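腕に鍋の仕事を教える

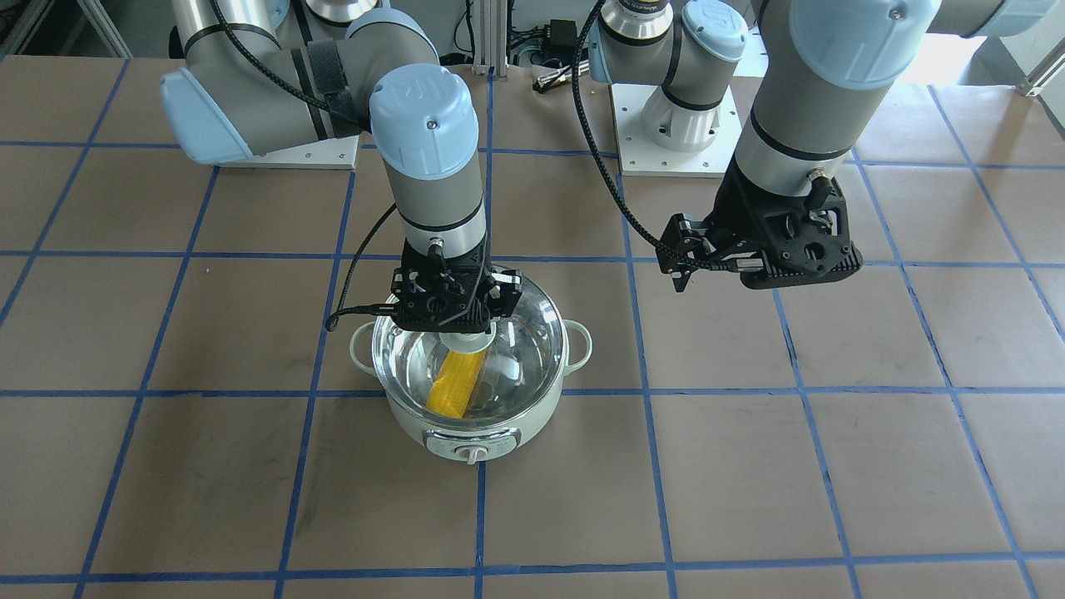
右腕のグリッパーは鍋の中、左腕は待機中。

前回の記事から間が空いた。3月に二本の腕を組んでから、しばらくは何もない机の上で動かすだけだったが、ようやく調理器具を使った作業の記録を始めている。課題名は「Lobo」とした。深い意味はない。電気鍋の中のとうもろこしを扱う、それだけの課題である。

教え方は遠隔操作で、手元の小さい操作用アームを自分が動かすと、机の上の腕が同じように動く。その間の関節角度とカメラの映像をまとめて保存し、一回分の手本にする。最初は腕を直接つかんで動かす方法も試した。単純な移動ならそちらのほうが早いが、自分の手がカメラに映り込むうえ、二本同時に動かすには手が足りない。結局、鍋の課題は全部遠隔でやることにした。

操作ソフトはGrusettiを使っている。設定画面は分かりにくいが、記録の開始と終了をフットペダルに割り当てられるので助かる。保存した手本の整理には自作のスクリプト(Okaneroと呼んでいる)を使う。失敗した回に印を付け、前後の止まっている時間を切るだけのものだ。

難しいのは鍋の縁である。内側のステンレスがよく反射するため、カメラ越しだとグリッパーの先がどこまで下がっているのか読みにくい。手応えも返ってこないので、下げすぎると鍋ごと押してしまう。いまは鍋の真上でいったん止め、そこから垂直に下ろすと決めている。斜めに入れたほうが速い回もあるが、手本の中に二通りの入れ方が混ざると学習後の動きが中途半端になった。速さより揃っていることを優先する。

机には茶色の紙を敷き、青いテープで升目を作ってある。鍋を置く升を毎回変えるためで、同じ場所ばかりで録ると、少しずらしただけで空振りする。紙はもう汚れてきたが、貼り直すとテープの位置も変わるのでそのまま使う。

左腕は、この段階では鍋の右側で浮かせておく。使わない腕も記録には残るので、待つ位置がふらつくとそれも覚えてしまう。最初の頃の手本は左腕がかなり揺れていて、まとめて捨てた。操作する側の左手を台に載せておくだけで、だいぶ落ち着いた。

現在の手本は全部でおよそ100回分。一日にまとめて録ると後半は明らかに雑になるので、5回録ったら休憩を入れている。休憩のあとの一回目は感覚がずれていることが多く、記録せずに練習に使う。

Gendierの配布している学習コードにかけてみたところ、つかむ前までの動きはそれらしくなった。鍋を手前の升に置いたときだけ、まだ高さが合わない。手前の手本が少ないのだと思う。次はそこを足してから学習をやり直す。ケーブルの取り回しも直したい。手首を大きく回すとグリッパーの線が突っ張る感じがあり、いまは回しすぎないよう気をつけて操作している。

このページを印刷する | メールで送る

最終更新:7/18/19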